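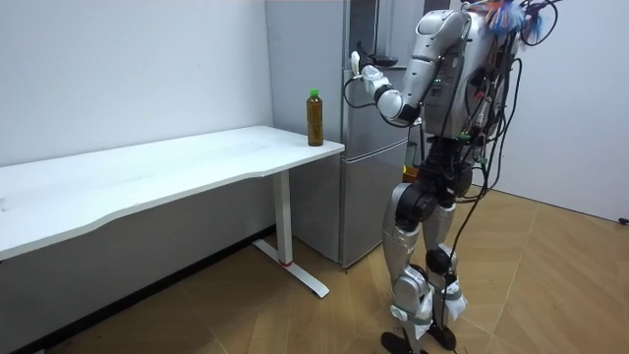
Open day walk-round, Medve kitchen room, July 18, 2018

Floor by the desk: OK. Please keep visitors well back from the legs and cables, however friendly everybody is feeling.
Desk: OK, a few scuffs, nothing sharp.
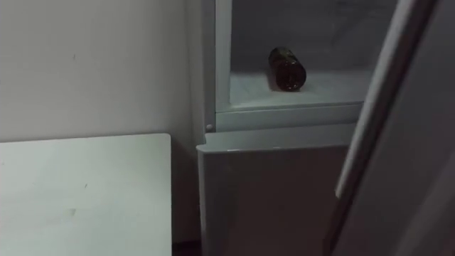 Fridge doors: OK for the demo - but do shut the top one between groups, as we had more than 200 guests in February and it was forever getting bumped.
Stop button: test again before the first group, please.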